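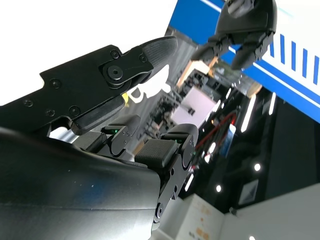
Tuesday.

I wanted to write a short post about a basket. It is a small round one, woven, with a tall red handle, and I have been thinking about it for the whole week.

My grandmother kept one like it in her kitchen. She used it for eggs and later for sewing thread, and I was not allowed to carry it by the handle. When Chantelle Lekota told me she had bought two fruit baskets from Haslinger, I asked her immediately if the handle is strong. She laughed and said I should worry about the fruit.

A basket of this size does not hold much. I would not put in more than 500 grams, and I prefer less, so that every piece can be seen.
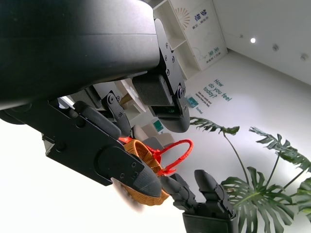

What I put inside

Apples and pears, nothing else. I tried oranges in August and they rolled to one side, so the basket was always leaning. Pears are calmer – their shape helps them to stay. I like a red apple with some yellow in it next to a green-yellow pear, because the colors are quiet together and the ribbon can be the bright part.

The bow took me more time than I want to admit. I cut 80 centimeters of ribbon and it was too much, but I left the tails long.

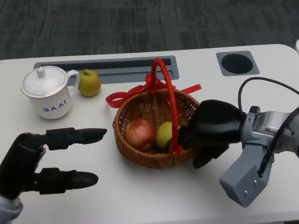 Xolani Coetzee thinks that a pear should never share a basket with an apple, as it becomes soft too fast. He is probably right. In my home the fruit does not stay long enough to find out, and I take the pears first anyway.

Next time I will try the same basket with a cloth at the bottom. If you know how to clean dust from such a tight weave without water, please write to me, I only have an old toothbrush.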